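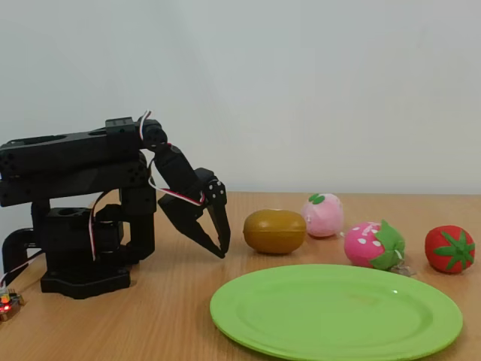
Chapter 7
Play Food: Sorting, Naming, Setting the Table

Atif Baloch

What this chapter covers
Soft fruit as a teaching material. Grouping by color, by kind, by size. Moving from loose fruit to a set plate. Some planning notes at the end, short ones.

Start with the table. A clear light-colored top is best, plain wall behind if you can get it. Fruit in a loose row, not a pile. Children see a pile and grab. A row they look at first, most of the time anyway.

Kiwi is the one they get wrong. Brown outside, so it gets called a potato, an egg, once a stone. Leave it in. A fruit that needs talking about is worth more then three that don't. At the Musanura center, where most of these sessions were tried out in September, the kiwi got the longest conversations of any item in the box.

Then the strawberries. Use two if you have them, one red and one pink. Same or different? Both answers are right and the group should hear both. Same kind, same green top, diffrent color. Size comes in here too. Let them argue it out before you step in.

The plate comes last. Put it down next to the fruit with nothing on it and wait. A lime-green oval works well, because no fruit in the set matches it and nobody starts sorting the plate. Raised rim helps, things stay put. Don't say "put the fruit on the plate" yet. Full instructions in Activity 1.

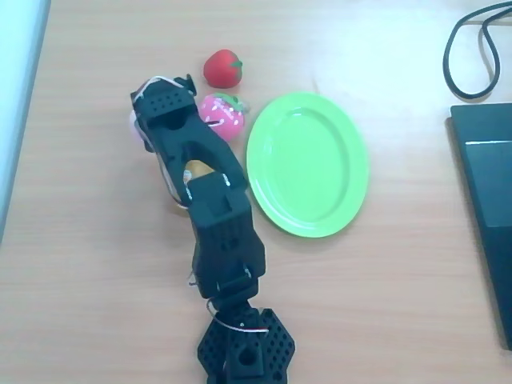 Before you begin
Key words: row, same, different, next to, on, empty, full.
You will need: one table, one plate, soft fruit of several kinds, at least two of one kind.
Time: 60 minutes for the whole sequence, less with the youngest.
Wash the fruit after each group. Check seams and leaf caps, loose ones go in the mending bag.
Read Activity 1 through once before trying it with children.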